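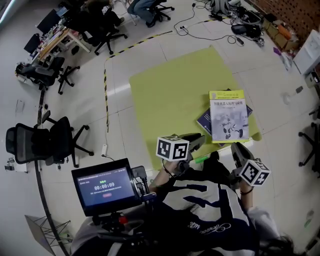 Dear all, I would like to come back to the question of how long one example should be. In our set for Flarkent we have 1847 examples with the hand-held grippers, and 807 of them are from the book task. The two books lie on the green mat, one on top of the other, and the timer on the small screen runs while the person works. At 00:00:09 the grippers can still be at the near side of the mat, so a fixed cut at the start is risky – it may remove the approach.

On 25/03/2022 Seyoum wrote:
> We cut every example to 40 seconds and drop the rest.
> Does anybody keep the slow ones? We have 100 of them
> and the model seems to learn bad pauses.

We keep the slow ones, but in a separate folder, and we train with and without them. The difference was small in February. I can send the list of file lengths if it is useful for you.

Kind regards,
Taner Sezer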